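Enregistrer des démonstrations d'insertion

Le cube bleu part de la pince, à l'écart du bloc gris à ouverture carrée. Guidez le bras à la main, sans à-coups.

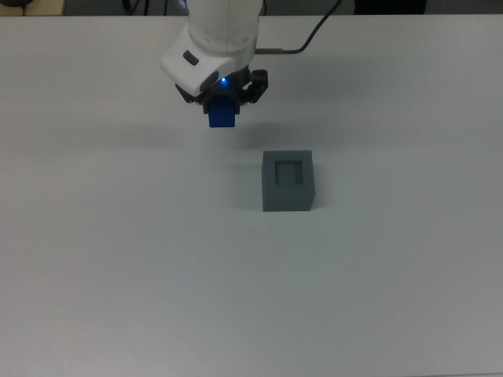
Combien d'essais faut-il enregistrer ?
Comptez 28 essais par position de départ, et plus de 199 pour un premier entraînement.

Changez la position du bloc gris entre deux séries et notez-la dans le fichier Stetum.
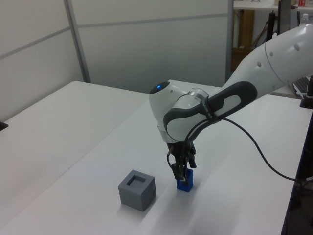
Gardez aussi les essais ratés, avec l'étiquette « échec ». Nanna Norðdahl les relit avant chaque entraînement et écarte ceux dont l'horodatage est incomplet.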